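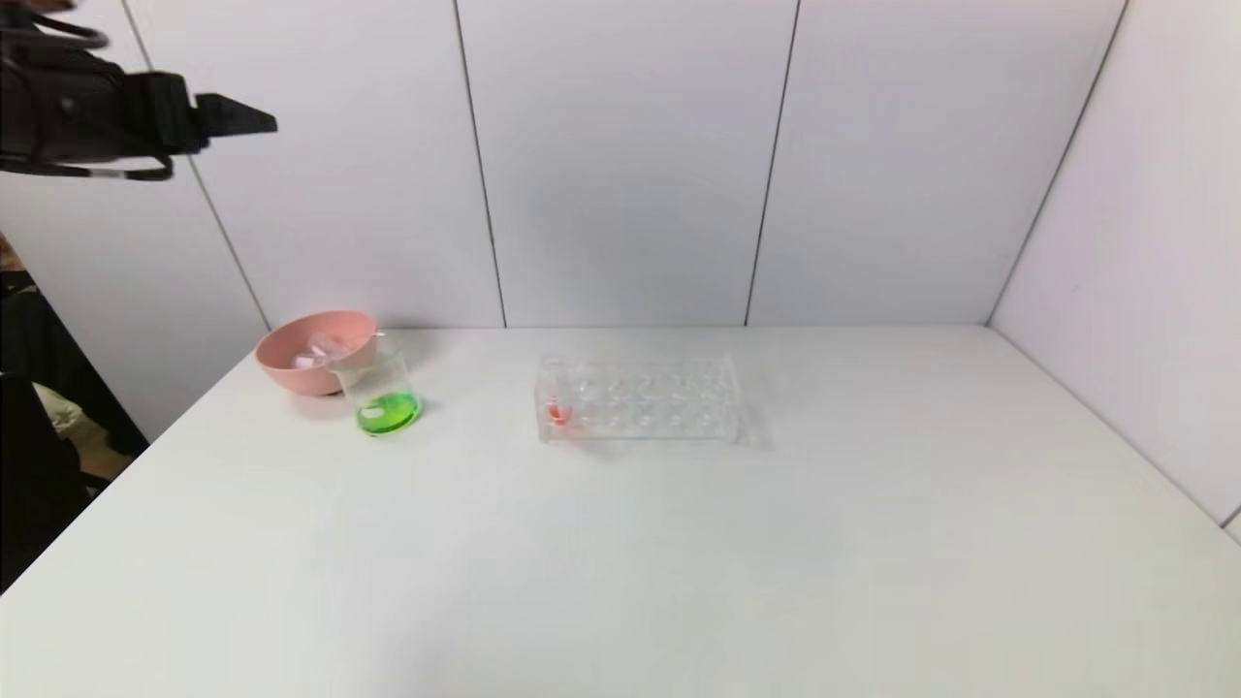

How much should be left out on a shared bench between sessions?

Only what the next task calls for, and all of it towards the back. Glass especially. Everything else goes to the shelf or the sink before anyone leaves.

3.2 Bench layout and clearing

The rule above is the one we ended up with at Korkthorpe, after the April sessions. Wasn't the rule we started with. At the start people put things down where there was space and the bench was cleared when it got too full to work at, usually by whoever came in next. The records from that period are patchy and we use them only for the breakages log, see 3.4.

The bench itself is a plain white top against a pale wall, with another wall closing it off on the right. The corner matters more than we expected. Things pushed into it tend to stay there, out of easy reach, and get forgotten. Small items worst. Under the first layout the rack lived in that corner and beakers ended up in front of it, so anyone wanting a tube had to reach over glass. We moved the rack to the back left and left the corner alone.

A white surface has one clear drawback for this sort of work. Clear glass and clear plastic are hard to pick out on it, more so under even light with no strong shadow. Coloured containers help. A pink bowl can be found at a glance from the door, a beaker can't. We considered a dark mat (the Hastis sheet, see Appendix B) but it slid when wiped and was taken off again in the second week. Tape marks were tried too. They lifted at the edges after cleaning and collected dirt, so no marks in the final layout.

Figure 2. The bench top, with a rack holding two test tubes at the back left.
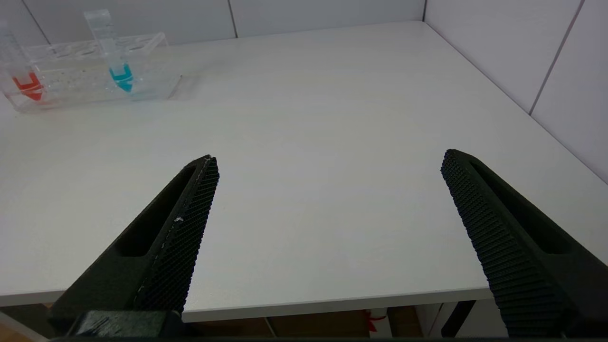

Clearing was done in a fixed order. Tubes first, back in the rack, upright. Then beakers, emptied and taken to the sink one in each hand, never stacked. Bowls last, as they are the hardest to break and can be used to carry the small loose bits. The wipe-down comes after that, back to front, so that nothing gets pushed into the join between the top and the wall. Tried it front to back for a few days. Crumbs and grit everywhere along the wall.

We logged 40 sessions under the old layout and 40 under the new one. In the first set, 25 ended with at least one piece of glass left within a hand's width of the front edge. In the second set it was 7. Total items put away late across both sets came to 107, most of them tubes and most from the first set, though the log doesnt always say which tube or from where. Treat that last figure with some care. Late here means still on the bench when the next session was due to begin.

Some of the drop may come from people simply getting used to the bench. We can't seperate that out with the sessions we have. The Gurkine group had the same problem with their sink trials and dealt with it by swapping the layouts back and forth, which we had no time for. A repeat with the order reversed is planned.

Height of containers made a difference too. Low, wide ones like the bowl can sit in front of tall ones without hiding them, the other way round doesn't work. Seems obvious written down. It was not in the first set of instructions and was added to the wall card only after the rack got lost behind a jug.
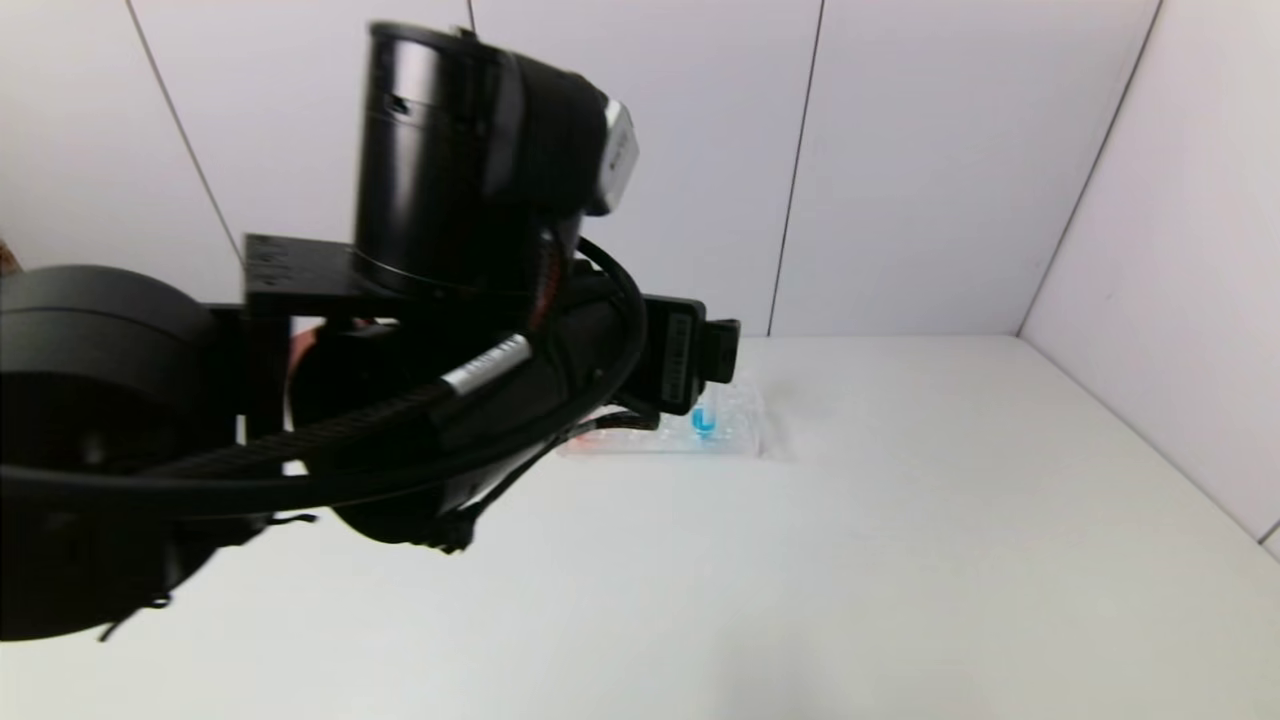 The middle of the bench is kept for work in progress and nothing is stored there, including notebooks. Notebooks were the commonest complaint. People want them near, they get wet, and an open one takes the room of three beakers. A shelf at elbow height would fix most of it, not fitted at time of writing.

On spills. Small ones were wiped at once and not logged. Larger ones were logged with a time and what had been in the container, and the session was stopped while the top was dried, all of it, including under the rack. Lifting a rack with tubes in is awkward one-handed so the card now says to use both. The drying step added to the length of a session and these are marked with a star in the Stojanovska table (Table 4). Leaving the starred sessions out doesn't change the direction of the result.

3.3 covers washing up and drying times.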